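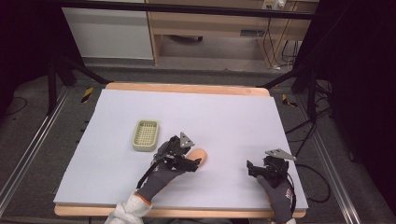 January, notebook entry, equipment planning for next quarter

Went through the budget with Jin-sol Um from 10:30 until lunch. We have to hand in one list covering the hand-held grippers, the table station and whatever we want for a second station. Writing down where we got to so Jae-in can mark it up before it goes out.

Grippers. We run one pair per station and have no complete spare. I want a second full pair, left and right, plus enough loose parts to rebuild one side. Jin-sol would buy parts only and keep the money for cables. Her point is that we have never lost a whole gripper, only pads and pins. My point is that a rebuild takes me most of an afternoon and the station sits idle while I do it. Not settled. Put both versions in the sheet, tabs A and B.

Finger pads. Zamudio quoted for 50 pads and for 200. The unit price drops a fair amount at 200 but they want payment up front, and the rubber mix may change after we test the softer one. Going with 50. Same screw holes as now, top and side, so the old brackets can stay. Ask them to confirm the hole position in writing this time. The last drawing they sent back had it on the wrong face.

Bushings. Brass, same size as current. Vilta has them in stock, sold in bags of 105 for some reason. One bag covers us for a long time. Also asked about a plastic bushing that costs less. Jae-in tried one on the bench last year and it wore oval, so no.

Test objects. Small money but it always gets left off. The soap and dish task needs its own line. Bars get dented at the corners and then they sit differently in the fingers, and the results stop matching from one week to the next. Buy soap by the case, same kind, and write the lot on the box. For the dish I want 2 more of the same green one with the slotted bottom. If the shop has stopped carrying it, tell me before picking a substitute. A different rim height means redoing the notes for the whole task.

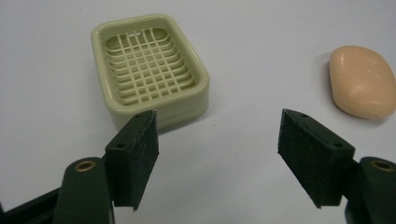 Soap and dish task, view from the gripper. Pads in use are the current dark green ones.

Pad notes while I am on the subject: the rough face is fine on dry soap. I have nothing useful written down for wet soap and we should fix that before we order anything in quantity.

Second station. Frame would be aluminum rail again, from Trimelbridge, cut to length. Their lead time is the long one, so that order goes first even if the rest is still being argued over. Need to measure the bay by the door before I send lengths. Jae-in thinks the rail will clear the desk. I think it will be tight with the power strip and the plugs on it. Tape measure, then decide.

Cables. Jin-sol wants every gripper cable replaced with a longer one, routed overhead. I agree on overhead. Longer I am less sure about, extra length ends up on the carpet. Asked Rundau for a price on a sprung hanger that would hold the slack. They said a reply within the week. Leave a blank line in the sheet for it.

Gloves. Dark gray work gloves are holding up. Add a pair in the next size down, two people have said the ones we have are loose in the fingers.

Left off on purpose: new table. The white board on top of the existing one does the job, and a replacement board is cheap if it gets scratched up.

To do
Jae-in Yook: read tabs A and B, pick one or propose C
Jin-sol: soap and dish order, check that the dish is still sold
Me: measure bay, send rail lengths to Trimelbridge, get hole position from Zamudio in writing
Hold the hanger until Rundau answers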